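The Long Way to a Good Sandwich

My grandmother made sandwiches the way other people wrapped gifts. She laid everything out before she touched the bread, and she would not be hurried, and if you came into the kitchen asking whether lunch was ready she would hand you a head of lettuce and tell you to make yourself useful. I have been thinking about her a good deal since February, when I set out to write something short about burgers and sandwiches at home and found that I had enough notes to fill a drawer.

What got me started was a lunch at Dollatano, a little counter with a striped awning and more than 200 postcards taped up behind the register. I ordered the plainest thing on the board, a bun with lettuce, tomato and a bean patty, and it was so much better than mine that I sat there a little offended. The patty was fine. The tomato was ordinary for the season. The difference was in how the thing had been put together, and I went home determined to work out what they were doing that I wasn't.

Let me begin with the bun, because I used to begin with it too late. I would cook everything else, and then open the bag, and then remember that I wanted it toasted, and by that time the onions were getting cold. Now I split the buns first, before I so much as look at the stove. A soft pale bun needs a dry pan and a little patience – cut side down, medium heat, until the face of it feels firm when you tap it with a fingernail. I like the kind from Bezerra, which have a thin golden crust and don't fall to pieces in your hand, but any bun with a bit of spring will do.

Then there is lettuce. I have come around to shredding it, after a lifetime of whole leaves. A whole leaf is handsome, I grant you, but it slides, and on the second bite it tends to come out all in one piece and leave you with nothing green for the rest of your lunch. Shredded lettuce settles into a kind of nest. It holds the tomato still, it catches whatever dressing you are using, and it has a crunch that lasts. Wash the head whole, shake it hard over the sink (outdoors if the weather is kind!), and let it sit in a towel while you do other things. Wet lettuce is the ruin of more good buns than anything I know.

Purple cabbage gets the same treatment, only finer. I cut mine as thin as I can stand to, which takes a while, and I have learned to enjoy it with the radio on. Some cooks salt it and squeeze it, and for a slaw I would too, but in a sandwich I want it raw and squeaky. A little goes far. It is also about the cheapest color you can bring into a kitchen in late winter, when the tomatoes are doing their best and the rest of the produce aisle looks tired.

As for the tomatoes, slice them evenly, a bit thicker than you think, and let them drain on a paper towel for three minutes or so with a pinch of salt. Two slices to a bun is plenty. I overlap them so that every bite gets some, and I put them on top of the lettuce and never straight on the bread.

All of this is easier if you set up a line. I resisted the idea for years, thinking it was a restaurant habit and rather fussy for a household where dinner is served beside a pile of mail. But when you have six people to feed, a line is a kindness to yourself. Put the thing you are building in the middle, on something large with a rim, and give each ingredient its own spot around it. The crumbs stay in one place. Your hands learn the order, and after the third bun you can carry on a conversation while you work, which my grandmother always could and I never could.

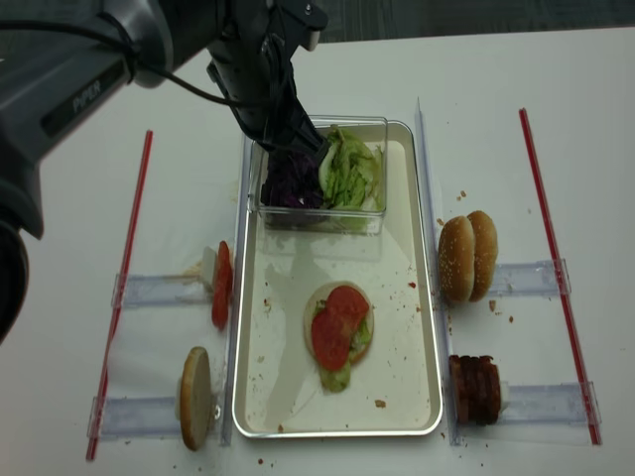

Only shred what you'll eat that day, wrote Ninditar, who had been through my recipe for cabbage and lettuce twice and felt I had been too generous with both. Keep the cabbage and the lettuce in one box if you must save on washing up, but put them at opposite ends, and start with the lettuce, as the cabbage can wait until tomorrow and the lettuce can't.

I have taken that advice to heart. My own box used to be a jumble by the end of the meal, and now I pull from one side or the other depending on who is eating. The children want green and only green. My husband wants a bit of both, with mustard, and he wants it cut in half on the diagonal, and he will wait politely until it is.

One more thing about the line, and then I will let you go and eat. Leave the top bun until the very end. I mean until people are sitting down. An open bun with its lettuce and tomato showing is still a thing you can fix – you can add pepper, take away a slice, tuck in what has spilled over the side. Once the lid is on and pressed down, you have made your decision, and you had better carry it to the table while the toasted part is still crisp.

More from the Food pages
Soup for a Crowd, and the Pot to Make It In
A Morning at the Baltthorpe Bakery
Pickles in a Hurry
What to Do with Half a Cabbage
Readers Write: The Best Thing on Toast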